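We use cookies to remember your reading preferences. Accept all | Manage settings

4. Operating rules for shared tabletop workcells

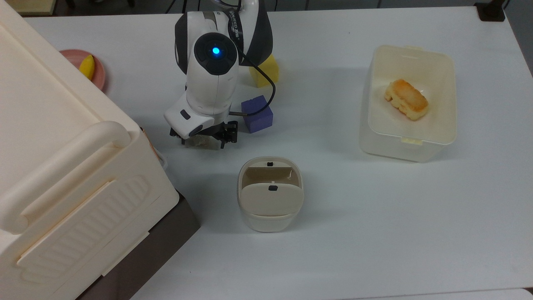

Figure 3. Tabletop work area during a small-object trial, with the two-fingered gripper just above the table surface and containers of different sizes within the same area.

The rules in this section were written for cells in which one arm works over one table and the objects are changed several times per shift. They were drafted at the Kornuvum laboratory and revised after use at the Gernis site. Both sites follow the same text. Where a site departs from it, the departure is recorded in the cell log and expires at the end of the month unless renewed.

The scope is limited to arms that operate at reduced speed with a trained operator present. Cells that run unattended are covered by a separate document and have physical guarding. Nothing in this section replaces the risk assessment required before a cell is first powered.

4.1 Layout of the work area

Each cell has a work area, a margin and an outer zone. The work area holds every object that the arm is expected to touch. The margin is a band in which the arm may travel but may not release an object. The outer zone is closed to the arm by a software limit, and the limit is tested with the gripper empty at the start of each shift.

Large containers cause more difficulty than small ones. A tall container placed beside the arm blocks part of the operator's view and can hide an object behind it. The layout rule therefore treats the region behind a tall container as margin, even where it lies inside the nominal work area. In Figure 3 the storage container on the left partly covers a pink plate holding a yellow item. Under the rule, a plate in that position may stay on the table as a background object but may not be used as a target until the container is moved or a second view is available.

Open containers are placed with the opening clear of the arm's resting path. A container with a hinged or tilting part is entered in the layout record in the state in which the trial begins. Early versions of the record gave only the name and position of each container, and Valente found that trials could not be compared when the state of a flap or lid had been left to the operator. The revised record has a field for this, and an empty field blocks the start of the trial.

4.2 Cables

Cable routing is inspected at each change of layout as well as at the start of the shift. The external cable on an arm must have enough slack for the full range of the wrist, and the slack must not reach the table at any pose used in the task. A loop that passes over an object is permitted if the object is not a target and the clearance has been checked at the lowest pose. The black cable in Figure 3 runs down the right side of the arm and passes just over the purple cube. This layout would be entered as "loop over object," and the cube would need to be moved before it could be assigned as a target.

Loose cables belonging to other equipment are kept in the outer zone where possible. If one must cross the margin it is fixed to the table at two points. Tape is acceptable for a single session and clips are required for anything longer.

4.3 Objects and food items

Objects are divided into rigid, soft and perishable classes. The class determines the upper limit on grip force and the interval between inspections. Soft blocks and foam shapes are inspected for tears after each session. Real food is perishable and is discarded at the end of the session. A molded replica is classed by its material and carries a mark on its underside so that the two are not confused during setup.

Small translucent objects need a separate rule. Depth readings on such objects are unreliable under the overhead lighting used at both sites, and the state of the gripper cannot always be judged from a single view. The operator confirms a grasp from the gripper's own position reading before the arm is allowed to lift. A visual check may be added but is not sufficient by itself. The rule applies at any object size below the width of the finger pads.

4.4 Indicator lights and the meaning of ready

An indicator light on an arm shows the state of the controller. It does not show the state of the task, and a color that means "enabled" on one model may mean something else on another. Operators who moved between the two sites were found to rely on color from habit. Gough proposed that the rules avoid color altogether and refer to the state printed on the operator's screen. This was adopted in March. A card listing the light states for the installed model is kept at each cell for reference, and hands stay out of the work area unless the screen reads "held" or "off."

4.5 Review of the rules in use

Session logs from the two sites were reviewed after the revised text came into force. The review covered 844 sessions, of which 135 contained at least one recorded departure from the rules. Layout departures made up the largest group, and 62 sessions had an incomplete container state that was corrected before the first motion. The logs held 2,422 layout changes in total. We did not attempt to estimate unrecorded departures, and the counts should be read as a lower bound.

Two limits of the review should be stated. The sites used the Henriques logging tool in different versions, and the older version allowed an operator to close a cable inspection without selecting a result. Those entries were treated as departures. In addition, the review was carried out by authors who had helped write the rules. A second reading by staff from the Ristari group is planned, using the same logs with the site names removed.

The rule on hidden regions drew the most objections. Operators reported that it reduces the usable area by more than they consider necessary when a second camera is already mounted. We have kept the rule in its present form for single-view cells and added an exemption for cells whose second view is calibrated on the same day. The exemption must be entered before the layout is approved, and it lapses if either camera is moved.

Last updated: Nov 18, 2024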